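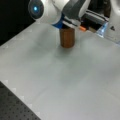

Home Forum > Crafts and Decor > Artificial Flowers

Thread: Cleaning fake tulips without ruining the color

samonte_porch
I have 18 artificial tulips from Timine, mostly red. They've been in the front window since October and they're dusty. Can I wash them in the sink?

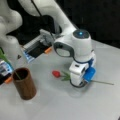
Re: Cleaning fake tulips

irner45
Cool water and a drop of dish soap. I did mine that way and let them dry overnight on a towel. No color came off.

gluegunner
I wouldn't. Some reds bleed, and water gets into the glue where the head meets the stem. I lost 2 that way. Use a soft paintbrush first.
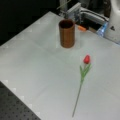 If that doesn't do it, wipe each petal with a damp cloth and stop if you see pink on it.

irner45
Depends what they're made of. Mine are the rubbery kind. Fabric ones I would leave dry.

samonte_porch
These are fabric. I tried the brush on one and it took almost 45 minutes to get between the petals.

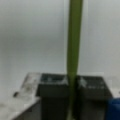
The stem was easy - one wipe with a cloth. Is the Wekix spray any good for the rest?

gluegunner
It left mine sticky. Try a hair dryer on the cool setting, outdoors.

irner45
I've used Wekix for two years and never had it go sticky. Hold it farther back.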